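Home | Papers | Authors | Search | Help

Last updated: May 2001

4. Store Messages and Repeat Visits

4.1 Setting

Vuvaten runs a chain of toy and craft stores, selling board games, jigsaw puzzles, yarn and paper goods. Until the trial began, its stores reached customers through a printed flyer and little else. The flyer went to every address in a store's delivery area, and the chain had no record of who read it. Yee-man Tam's earlier interviews with store managers found that most of them judged a flyer by how busy the first Saturday felt.

The trial took place in 2 stores, which we call North and Harbor. Both carry the same stock and keep the same hours. Customers at the checkout were asked if they would like to hear from the store by e-mail. Those who agreed filled in a card with their name, their e-mail address and the kinds of goods they usually bought. We received 846 usable cards. A further 25 could not be read and were set aside.

4.2 Messages

Messages were written by store staff and sent through Floltusex, a mailing program the chain already used for its supplier notices. Each customer in the first group got a general message with the same offers as the flyer. Customers in the second group got a message limited to the goods they had marked on the card – a person who marked puzzles heard about puzzles. Prices were the same in both.
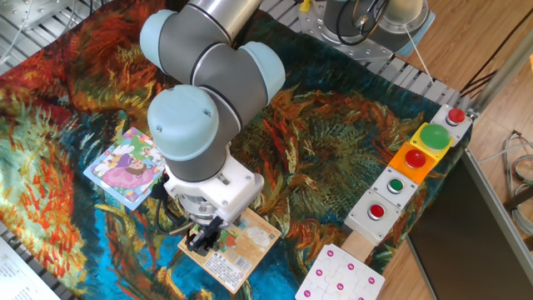

Figure 1. Puzzle board on a printed tapestry, with the gripper above it.

4.3 Results

Of the customers who received messages, 218 came back during March and showed the printed message at the checkout. More of these came from the second group than from the first, and the difference was larger at Harbor. We do not have a good account of the gap between stores. The Harbor manager signed her messages by name and the North manager did not, but the trial was not set up to test this.

Customers who marked puzzles or yarn returned more often than those who marked board games. Tsai reports a similar pattern for hobby goods and puts it down to how quickly the goods are used up. Our cards do not record use, so we can only say that the order of the categories is the same.

Few customers asked to be taken off the list. Most of those who did were in the first group, and several wrote that they already received the flyer.

4.4 Limits

Showing a printed message is a weak measure of a visit. Some customers will have read the message and come in without it. The Brasus registers used by the chain cannot tie a sale to a name, and we could not check for this.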